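Kevum Erow: grasp labelling and review software
Product page, revised October
By Pallavi Singhal, Ladthorpe

Erow is a desktop program for people who record handling work with hand-held grippers and then have to turn those recordings into something a controller can learn from. It reads the video, lines it up with the gripper's own opening and closing data, guesses where each grasp begins and ends, and puts the result on a timeline for a person to check. It doesn't train a model for you. It doesn't run a robot. If a reseller has told you it does either, please write to us.

I was asked to write this page because I complained about the last one, which promised "effortless understanding of any scene". I have used Erow most working days since it was a folder of scripts, and I would describe it as a decent labelling tool with a good search box. Some of the features below are better than others and I have tried to say which.

Segmenting

Load a session and Erow cuts it into approach, contact, hold and release. On plain objects in decent light it gets the cuts close enough that checking is quick. It struggles with contact on soft things, where the pads close gradually and the aperture signal never settles. You can set the contact threshold by hand for each object class, and you should. The default was tuned on boxes and cans, and it shows.

Two-gripper sessions are handled as a pair of tracks that share a clock. Each device keeps its own labels, and a third row holds anything that belongs to both, such as a handover. This works well if the clocks were synchronised at the start. If they weren't, there is a drift correction tool, and Mohit Sachdeva, who wrote it, would like you to know that it is a last resort.

Object tracking

The tracker follows an object by outline and surface print. Print helps it a great deal, up to the point where you have several things of the same colour touching each other. Then it likes to merge them, and a merged outline gives you a grasp point somewhere in the join. Packaging is the usual culprit. So are cluttered rooms, where the tracker picks up a plush toy in the background and assigns it an identity nobody wanted.
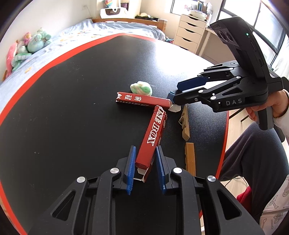 Two red boxes meeting end to side on the table, with the TASTE BOX carton between the blue pads and a second gripper held on the right.

For touching boxes, use the split brush. Draw a line along the join in one view and Erow carries the split forwards and backwards until the outlines separate or it loses confidence. When it loses confidence it stops and marks the spot in amber. Earlier versions carried on regardless, and we threw away a lot of labels finding that out. Torn flaps and loose scraps of paper near a box are still often swept into its outline. There is no setting for this. Trim them by hand or leave them, depending on how much your grasp model cares about edges.

Confidence scores

Every label has a score between nought and one. Treat it as a sorting order. A score of 0.9 doesn't mean the label is right nine times in ten, and we have stopped drawing the little green tick that made it look as though it did. Sort by lowest score, fix what you find, and carry on until the fixes become dull. Then look at a random handful of high scores as well. The bad ones up there tend to be bad in the same way, usually a wrong object held with great certainty.

Our own test set in Ladthorpe has 3045 grasps, all checked by hand. We use it to compare one release with the next. I would not use it to decide whether Erow suits your objects, and I'd be wary of any supplier who offered you a figure like that and left it there. Send us one of your own sessions and we will return it labelled, mistakes included.

Planner export

The Pangaribuan module writes grasp poses and paths in a form that common motion planners will accept. It is sold separately. A human wrist does things that many arms can't, so the module checks each path against your arm's joint limits and flags those that fail. It will offer to smooth a failed path. Look carefully at what it offers, as smoothing can pull the approach through the edge of a table. Collision checking only knows about surfaces you have marked.

What you need

A workstation with a recent graphics card and 7 gigabytes of free video memory. Erow will start with less and then crawl. Sessions are read from local disk; network drives are allowed but scrubbing the timeline over one is miserable. Licences cover two seats and can be moved between machines. Support is by email, Monday to Friday, and a trial lasts six weeks — long enough, I hope, to reach the parts that annoy you.

Known faults in this release: the undo history is lost when you switch projects, the amber marks don't print in exported reports, and renaming an object class while the tracker is running will crash the program. Mohit has the last one almost fixed. Save before you rename anything.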